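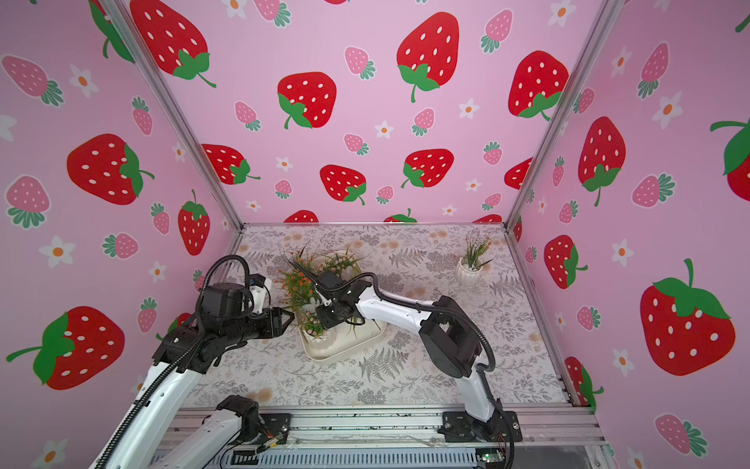
Henrik Reinholz 背景を変えた回だけ成功率が落ちるという話、グリッパの閉じ遅れと切り分けできていますか。先週のログを見るかぎり、右腕が花の間に入ってからの指令値がかなり暴れています。壁紙の影響だと決める前に、そこを見たいです。

返信
ありがとうございます、まさにそこで三日ほど悩んでました。順番に書きますね(長いです、すみません)。

もともとのチケットは「いちごの壁紙にしたら Sorko の方策が花に触る前に止まる」でした。学習に使ったのは無地の壁で集めた3,613エピソードで、壁紙つきは一つも入っていません。だから最初は私も、赤い大きな模様に注意が持っていかれてるんだろうな、くらいの軽い気持ちでいたんです。ところが Henrik さんに言われて指令値を並べてみたら、止まる直前に右腕の手首がぷるぷる振動してる回がけっこうある。左はおとなしいのに!

やったこと、その1。カメラ入力を壁紙ありの録画に固定して、腕は動かさずに推論だけ回しました。出てくる行動チャンクは、無地のときよりばらつきが大きいです。ここまでは予想どおり。

その2。行動チャンクのつなぎ目を疑いました。Lomthorpe 版の実行ノードは、新しいチャンクが届くと古いほうを捨てて即座に乗り換えます。予測がばらついているところでこれをやると、つなぎ目のたびに目標が飛ぶわけで、振動の周期もチャンクの更新周期とぴったり合ってました。見つけたときは夜中に変な声が出ました。

その3。重ね合わせ平均に変更。古いチャンクと新しいチャンクの重なっている部分を指数重みで混ぜるだけです。振動はほぼ消えました。ただ、葉の奥まで指を入れるところで動きがもっさりして、茎をつまむ前に閉じ始める回が出ます。重みを緩めると今度は振動が戻るので、いまは中間の値で妥協しています。

その4。背景の差し替え増強。壁の領域だけマスクして、いろんな柄を貼りつけた画像で追加学習しました。使ったのは花のタスクだけを抜き出した2,178エピソードです。造花は草の葉が細くてマスクが葉先を食ってしまうので、境界を少し太らせないとダメでした。最初の版では葉先がごっそり消えていて、方策が葉っぱのない花を一生懸命学んでいたみたいです……。

評価は壁紙ありで200試行、重ね合わせと増強の両方を入れた版で回しています。まだ途中なので数字は終わってから貼ります。途中の成功率を書くとだいたい後で恥をかくので。

遅れの件ですが、グリッパの閉じ指令から電流が立つまでを測ったら、左右とも約300ミリ秒でした。左右差はないので、右だけ暴れる理由にはならなさそうです。ただ、学習データを集めたときの Contreras 側の設定だと遅れがもっと短かった可能性があって、そこは当時の設定ファイルが見つからないとなんとも言えません。どなたか持っていませんか?

Henrik Reinholz 設定は Pliltthorpe の共有フォルダの、7月の退避分に残っているはずです。あと、重ね合わせだけ、増強だけの条件も同じ初期配置で取ってください。両方いっぺんに入れた結果だけだと、どっちが効いたのか論文に書けません。

返信
う、おっしゃるとおりです。片方ずつの条件も追加します。トレイの角度と奥の白い小鉢の位置で結果がぶれるのがわかっているので、初期配置は番号を振って保存してあります。全条件で同じ番号順に回しますね。

設定ファイルも見つかりました、ありがとうございます!グリッパの制御周期が今と違ってました。これは別チケットに切ります。こっちに混ぜると私の頭が追いつかないです。

ステータス:調査中のまま
残り:重ね合わせのみ、増強のみの評価。マスクの境界幅を変えた版の再学習。振動が残った回のログ添付。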